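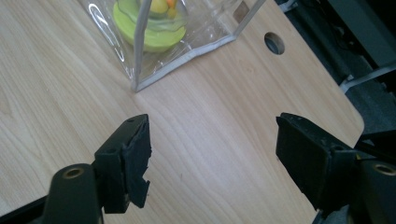
*Tabletop and clear plastic bag, Grumamlow advice room.*

# Wader Rural Advice Service: interim report to the Akinola Fund

**Reporting period:** April to September
**Grant purpose:** debt, fuel and benefits advice for households in Grumamlow and the outlying parishes

## Summary

The service has opened 105 household cases since April and closed 48. The remaining cases are active, and most concern either a contested benefit decision or a repayment plan that has yet to be agreed with the creditor. Delivery in Grumamlow is in line with the plan approved by the Fund. Delivery in the northern parishes is behind it, for reasons given in the section on outreach, and we ask the Fund to agree a change to the second half of the programme.

Spending to the end of September was below budget. The underspend relates to travel and to the delayed appointment of the second caseworker.

## Advice in Grumamlow

The Grumamlow room opened to the public in the first week of the grant. It operates on an appointment basis in the mornings, with a drop-in period from 1.30 pm. We had expected the drop-in to be used mainly for short enquiries. In practice it has become the point at which many households first present a complicated problem, often with a court letter or a notice of enforcement already several weeks old. Appointments were lengthened in June to allow for this, and the waiting time for a first appointment rose as a result. It came down again in August once the second caseworker was in post.

Debt remains the largest single subject. Council tax arrears account for a growing share, followed by rent, catalogue credit and unpaid energy bills. The pattern differs from the one described in our application, which gave more weight to high-cost credit. We see less of that lending than we did, although clients do report informal borrowing from family members and, in a small number of cases, from individuals they were reluctant to name. Where there was any sign of pressure or threat, caseworkers followed the safeguarding procedure and offered a referral.

Benefits work has been slower to conclude. A mandatory reconsideration is rarely answered within the period we had allowed, and a case that goes on to appeal may stay open beyond the end of the grant. We have kept such cases on the books and have not recorded them as closed on submission of the papers, as some services do. The Fund should therefore read the closure figure with some care when comparing it with other grants of this size.

## Outreach to the parishes

The application proposed regular sessions in village halls across the northern parishes. We held 12 of these in the reporting period. Attendance was uneven. The sessions nearest the main road were well used from the start, while those further up the valley drew very few people, and at two of them no one attended.

Discussions with parish clerks and with the mobile library suggest three causes. The halls are visible from the road and from neighbouring houses, and residents are reluctant to be seen going in on an advice day. The afternoon bus was withdrawn in May, leaving several hamlets without a return journey that fits the session times. The leaflet delivered in spring also described the service as help with debt, a word that a number of older residents said did not apply to them, even when they had stopped heating part of the house in order to pay a bill.

In response, we began offering home visits in July to those who could not reach a session. We have made 23 visits. They are expensive in staff time, as a visit to the head of the valley takes most of a morning, but they have reached households that had no earlier contact with any advice agency. Several were entitled to Pension Credit or Attendance Allowance and had never claimed. The visits are carried out under the lone working policy supplied with our application, with one amendment: caseworkers now telephone the office on arrival as well as on departure, mobile coverage permitting. Where there is no coverage, the visit is made by two members of staff. 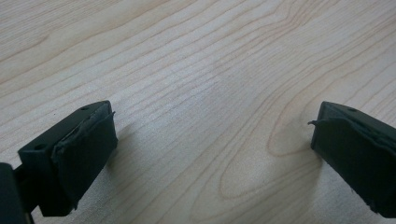

*Grumamlow: pale wood grain of the tabletop.*

The leaflet has been rewritten. The new version leads with heating, pensions and help with forms, and mentions money owed further down. It will be distributed with the parish newsletter in November, and copies will be left with the surgery and the feed merchant.

## Case recording

All cases have been recorded on Uteo since May. The move from paper files took longer than planned. The transfer of the older files exposed gaps in how consent had been recorded, and we took the decision to write again to every affected client before entering any personal details. Most replied. Files for those who did not have been held in the locked cabinet and will be destroyed at the end of the retention period.

Uteo has made it easier to see which creditors are slow to respond and which cases have had no action for more than a month. It has been less helpful for home visits. The form assumes a connection, and notes taken in the valley must be written by hand and typed up afterwards. This adds to the time cost already mentioned and has led to some late entries. We have asked for a version that can be completed without a connection and have been told that one is planned, though no date has been given.

The quality review carried out in August looked at a sample of closed files. Advice was judged sound in all of them. The reviewer raised two points for improvement: confirmation letters were sometimes written in language that was too technical for the client concerned, and the reason for choosing one debt option over another was not always set out in full. A plain-language letter template has been introduced, and supervision meetings now include a check of the options section on at least one live file for each caseworker.

## Staffing

The first caseworker was in post at the start of the grant. Recruitment for the second had to be run twice. The first round produced no candidate with the necessary debt qualification, and the panel preferred to readvertise at the same grade with training offered. The person appointed in the second round began in late July and is working towards accreditation. Until that is complete, all debt relief order work is handled by the senior caseworker, and this has limited the number of such cases we can take at one time.

Supervision has been held monthly. Staff have also attended external training on energy debt and on the administration of pre-payment meters. A session on advising farming households was cancelled by the provider and will be rebooked.
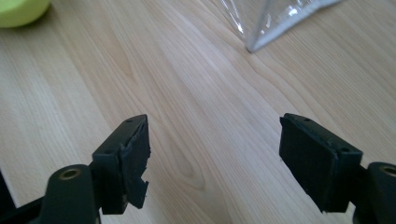
Farming households present a particular difficulty for a small team. Business and personal debts are often tangled, the house may be tied to the tenancy, and income arrives in a pattern that standard financial statements do not handle well. We have agreed a referral route with a specialist agricultural charity for cases in which the business itself is at risk, and retain the household side ourselves. So far this has worked smoothly, with the exception of one case in which both organisations wrote to the same creditor in the same week. A note of who is to write to whom is now agreed at the point of referral.

## Finance

Salaries are under budget by the amount attributable to the vacant post. Travel was under budget in the first quarter and has risen steadily with the home visits; at the present rate it will exceed the annual allocation before the end of the grant year. Room costs in Grumamlow are as forecast. Hall hire is lower than forecast because two parishes have waived the charge. The interpreter budget has not been used in the period, but we would prefer to keep it in place for the winter, when seasonal workers in the packing sheds have tended to seek help.

A full statement of income and expenditure accompanies this report.

## Risks

The principal risk is demand over the winter. Enquiries about fuel costs usually rise sharply from the first cold spell, and the team enters the season with a heavier open caseload than we had planned for. If the waiting time for a first appointment passes three weeks, we will close the drop-in to new debt enquiries for a limited period and keep it open for emergencies such as disconnection, eviction or enforcement.

A second risk is the dependence on one accredited member of staff for debt relief orders. Cover has been agreed with a neighbouring advice service for absences of more than a week, on a reciprocal basis.

## Changes requested

We ask the Akinola Fund to agree to the following:

- the number of village hall sessions in the second half of the year to be reduced, with sessions continuing only in the parishes along the main road;
- the staff time released to be used for home visits in the northern parishes;
- part of the salary underspend to be moved to travel, with no change to the total award.

Subject to the Fund's agreement, the revised timetable would take effect from November. Parish clerks have been consulted and have raised no objection, although one has asked that the hall session be kept on a quarterly basis, and we are content to do so. The final report will be submitted in the month following the close of the grant and will include client outcomes at three months after closure for those who have agreed to be contacted.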